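From: Loïc Tessier
To: gripper-demos list
Date: Tue 3 December
Subject: Re: [gripper-demos] Soft things: how many is enough?

Hilde Vanhove wrote:

> We have 400 demos of folding dish towels and the policy folds dish
> towels. Wonderful. We then gave it a pillowcase and it behaved as if
> it had been handed a live animal. Before I ask for money for another
> month of recording, has anyone on the list worked with soft items
> that are NOT flat rectangles? Shoes, bags, hats, gloves, I don't
> care. I would like to know (a) how many demos you needed before it
> stopped being embarrassing, (b) whether you reset the item to the
> same pose each time, and (c) whether two hands are worth the trouble.
>
> Hilde

Hilde,

Gloves, yes. Fencing gloves, to be exact, because Kulsoom fences and the rest of us lacked the imagination to suggest anything else. We've been at it since October in the back half of the Parkport office, on a wooden table that was bought for meetings and has been much happier since.

The task is to take two gloves lying any old way on the table and end with one on top of the other, fingers the same direction, straps closed. A six-year-old could do it, though a six-year-old costs more per hour and gets bored by demo 12. I got bored at demo 9.

On (a), we are at 1530 recorded and I would not trust the thing alone with my own gloves. The stacking part came good at 400 or so accepted demos, which I realize is your number, and I promise I'm not copying. The straps are another matter. A strap that is a little bit open looks a lot like a strap that is closed, and the policy has learned to give it a polite pat and move on. I know people who do their paperwork that way.

The count also hides a lot. Our first few hundred were nearly all recorded by me, and I'm left-handed and impatient, so the model spent a month grabbing every glove by the cuff from the left, very fast, and missing. Naveed retrained on his own demos and got a slower model that missed from the right. Mixing the two sets worked better than either one, which neither of us took as a compliment.
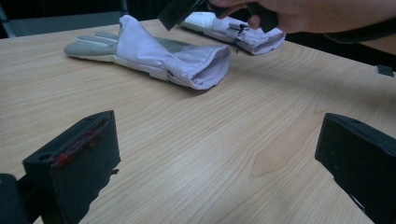
On (b), please don't reset to the same pose. We did at first, with tape marks on the table, and we were very proud of the tape marks. What we got was a robot that had memorized where the tape was. Now whoever is recording drops the gloves from elbow height and has to live with the result. The one rule is no fixing it with your fingers before you press record. Everybody cheats a little. You can tell when you go through the recordings, because the gloves in Shahla's starts are all suspiciously well behaved and the ones in mine look like laundry.

What helped more than I expected was going through the starts and sorting them by hand into a few dumb buckets: palm up, palm down, on its side, cuff folded under. "Cuff folded under" had almost nothing in it, and it was also where most of the failures were. We spent two afternoons on nothing but folded cuffs and it moved the numbers more than the previous three weeks had. If I were you I'd do that with the pillowcases before I asked anyone for money.

On (c), yes, with complaints. One gripper can drag a glove around and flip it if you're patient. It can't hold the cuff still while it pulls a strap across, so you end up pinning the glove against the table with the side of the finger, and the policy picks up that habit and uses it on everything. With two, your demos get longer and your wrists get sore, and you have to keep the two recordings in sync. Ours were off by 2 frames for a good part of October. I found this out from Risen, our training box, in the form of a model that let go with one hand a moment before the other had hold. Check your clocks first. I am told this was in the setup notes, and I am told I wrote them.

One more thing, on pale items. White glove, pale table, overhead light: pick any two and you're fine. We had a shiny spot on the wood that the model liked to reach for. Naveed wanted a dark cloth, Kulsoom said the table was the table, and we compromised by recording at different times of day and moving the lamp. It mostly stopped.

Our record sheet and the bucket definitions are in the Trindard folder, under "gloves_v3". Ignore v2. If you want to trade, I'd take 50 of your pillowcase demos for the same in gloves and see if either of us gets anything out of it. Tanoli's people said they might throw in socks, but they've been saying that since the summer.

Loïc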